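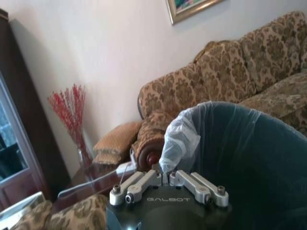 Equipment planner wanted (part-time, fixed term) – Rorkon, Drivatthorpe

Hello! I'm Arlo Schumacher and I look after operations at Rorkon. We're a small outfit working on household robots for everyday jobs like bins, tidying and laundry, and I need someone to take over the buying before it swallows the rest of my week.

Up to now I've done all the purchasing myself, on a spreadsheet with 53 tabs. It works, in the sense that I know where everything is, but I went on leave in June and came back to three people who had each ordered the same charger. So we'd like a proper planner, please.

What you'd be doing

Mostly you'd be working out what we need for the next two rounds of home trials and what it will cost. That means arms and grippers, yes, but also spare fingers, cables, batteries, van hire, and a frankly silly number of bin liners (we got through 100 last month and I had budgeted for half that). You'd get quotes, chase them, compare lease against purchase, and tell the engineers no when they've fallen for something shiny.

You'd also spend 2 days a month out at our Brostormont site, sitting in on trials. I'm quite firm on this one. You can't plan spares for a machine you've never watched trying to deal with somebody's living room, and the people running the trials will tell you things over a cuppa that never reach an email.

Your first big job will be the Tamošiūnaitė project, where we have to decide whether to buy a second mobile base or keep renting. I have opinions, but I'd like to hear yours first.

Who I'm after

You've bought equipment for a lab, workshop, hospital, theatre, anything with moving parts and a tight budget. You needn't know robots. You do need to be happy ringing suppliers, and reading a warranty all the way through.

Pay and hours

Three days a week for a year, £1,679 a month before tax. Hours are flexible, though I'd like you around for the 10am catch-up.

To apply

Send me a CV and a page on the worst purchase you ever signed off – I'll swap you mine at interview. Quote ref 1679 so it lands in the right folder.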